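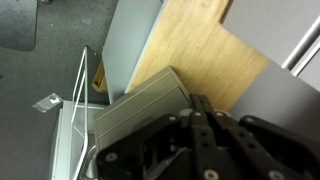 Dovoment and the two-class share problem
Notes for Asif Gilani, second slot, keep it under 6 minutes

Open with the number. The founder holds 58 percent of the votes at Dovoment and a much smaller slice of the money. Pause. Somebody will laugh, usually a lawyer.

Then the history, quickly. Väisänen bought in early and got 2 board seats and a very nice lunch. Linivholm came later, paid more, and got the lunch.

Slide with the boxes and arrows. Don't read the arrows aloud. Say: the holding company sits in Namley, the lending arm sits under it, and the regulator would like to know who picks up the phone.

The new plan moves voting power to a trust. The trust has 3 trustees. The founder appoints them. (Wait for it.)

Be fair here — the plan does put the lending arm's capital where a supervisor can see it, and that took over a year of arguing. Minority holders also get a veto on related-party loans, which they asked for back in March.

If running late, skip the dividend slide. Everyone else did.

Questions: expect one on whether the listing is still on. Answer is on the back of this sheet, and it is "ask Linivholm."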